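Brusden Automation
Careers and participation
Open position: Technical Standards Officer, Household Manipulation

Location: Vukdale office, with site days at the Huramcombe test building
Type: Full time, fixed term to start, with the option of a continuing role
Reports to: Fereshteh Amini, Head of Conformity
Applications close: Sun 1 January

About the role

Brusden writes and maintains the operating rules used by teams that run robot arms in homes and home-like settings. The rules cover grippers, arm speed near people, stopping behaviour, record keeping and the use of simulated trials as evidence. They are issued to client teams as a single document, the Household Manipulation Code, which currently runs to 68 clauses.

The Technical Standards Officer keeps the Code current. The person in this role drafts clauses, checks them against trial records, answers queries from client teams and decides whether a reported deviation needs a rule change or a correction at the site. It is mainly a writing and checking job. Candidates looking for a robot programming position should see the separate listing for the Abbasi controls group.

What the work involves

Drafting and revision. You will own the clauses on end effectors and approach paths. Each clause has to state one requirement, name who is responsible for meeting it and say how it is verified. Clauses that use "should" where "shall" is meant are returned to the author. You will work from the existing drafting guide and propose changes to it where it falls short.

Evidence review. Client teams submit trial records in support of a declaration of conformity. A full submission contains 300 trials, of which 200 may be simulated. You will check that the record is complete, that the declared gripper matches the one modelled, and that failed trials have been retained. Removing a failed trial from a record is a breach of the Code whatever the cause of the failure.

Simulation practice. The Code accepts simulated trials only where the model has been compared with a physical arm on the same task. You will review those comparisons. Points that come up often are contact friction at the finger pads, soft furnishings modelled as rigid bodies, and wrist camera placement that does not match the real mount. Room layouts also need checking. A layout that leaves the arm more clearance than the physical site cannot be used to support a clearance claim.

Deviation reports. Sites report any unplanned contact, any loss of grip and any stop that did not complete within the declared distance. You will read each report, assign a category and reply in writing within 6 working days. Esmaeil Ghasemi currently handles these and will hand over the open file during February.

Site days. Expect two each month at Huramcombe. You will observe trials, confirm that the posted limits match the declaration, and speak with operators about clauses they find hard to apply. Officers do not operate the arms.

What we are looking for

Required:
A trade qualification, diploma or degree in an engineering, electrical or safety field, or equivalent time in a compliance role
Demonstrated ability to write plain technical requirements
Working knowledge of risk assessment for powered machinery
Ability to read a trial log and find gaps in it
The right to work in the country for the full term

Helpful:
Experience with parallel-jaw grippers or other end effectors
Experience reviewing simulation results against physical tests
Familiarity with version control for documents
Time spent on a drafting group or working party

You do not need to have worked in robotics before. Two of our present officers came from lift inspection and food machinery. We do need someone who is comfortable telling a client that a submission is incomplete, and who will put the reasons in writing.

Sample of the review work

Shortlisted applicants complete a written exercise at the Vukdale office. They receive an extract from a simulated trial record, the relevant clauses and a blank review sheet. The exercise is open book. Laptops are supplied.
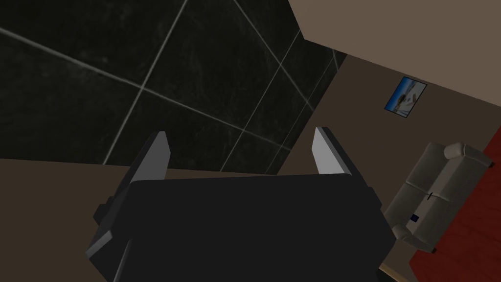 Simulated living area, view from behind the gripper. Fingers open, no object held.

For a record of this type, the review sheet requires the officer to enter the following:
Gripper state at the time of capture
Whether the viewpoint is tilted relative to the room, and whether the declaration states the camera mounting angle
Furnishings within the declared working area, with clearance values taken from the layout file
Any clause that cannot be assessed from the still alone

The last entry carries the most weight in marking. A still does not show speed, stopping distance or whether a grasp was later made, and a review that draws conclusions on those matters will be marked down. Applicants should cite the part of the record that would settle the point, or state that the record does not contain it.

Conditions

Standard hours are worked Monday to Friday with flexible start times. Up to two days each week may be worked from home once the initial training period is complete. Travel between Vukdale and Huramcombe is paid. Safety footwear and eye protection are supplied for site days.

Officers must not hold a financial interest in any client team. A declaration form is signed on starting and renewed each year. Former employees of a client may apply but will not be assigned that client's submissions.

How to apply

Send a résumé and a covering letter of no more than two pages to the Conformity office, marked for the attention of Fereshteh Amini. In the letter, choose one rule, procedure or work instruction you have had to follow, describe a fault in its wording and supply a corrected version. Remove anything confidential to your employer. Letters that do not include a corrected version will not be assessed.

Shortlisted applicants will be contacted to arrange the written exercise, followed by an interview with Fereshteh Amini and Esmaeil Ghasemi. Let us know when booking if you need the exercise in large print, additional time or another adjustment.

Questions about the duties may be directed to Esmaeil Ghasemi through the Vukdale switchboard. Questions about pay and leave go to the Brusden personnel desk at the same number.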